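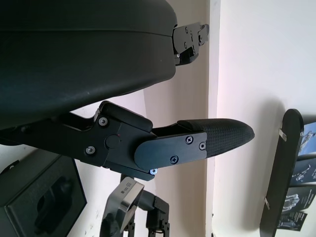
Fiore Community Hall, Trellville
Fire and General Safety Inspection – Checklist with Comments
Date of inspection: Saturday, October 26, 2024
Inspected by: Giorgia Fontana
Received by: Sveva Ferraro, Building Office

1. Exit doors open fully from inside
Satisfactory. The north door sticks slightly at the sill. Plane or adjust before winter.

2. Exit signs lit
Unsatisfactory. The sign over the kitchen corridor is out. Replace the lamp within four days.

3. Fire extinguishers in place, tagged and charged
Satisfactory. The tag on the stage unit is hard to read – reissue at next service.

4. Posted occupancy limit
Main hall 372, meeting room 80. The meeting room card is posted behind the coat rack and must be moved to the door.

5. Emergency lighting test
Satisfactory. All units held for the full test period.

6. Electrical panel clear of storage
Unsatisfactory. Folding chairs were stacked against the panel. Chairs were moved during the visit. Mark the floor with tape.

7. Kitchen hood and filters
Cleaning is overdue. The last entry in the log is from March. Provide the Rarurik service slip when the work is done.

8. Stair treads and handrails
Satisfactory. One loose bracket on the basement rail, lower end.

9. First aid cabinet
Burn dressings expired. Remainder in order.

10. Boiler room
Not inspected. Key not available. A separate visit is to be arranged through the Building Office.

Overall result: Conditional pass. Items 2, 6 and 7 require written confirmation of repair.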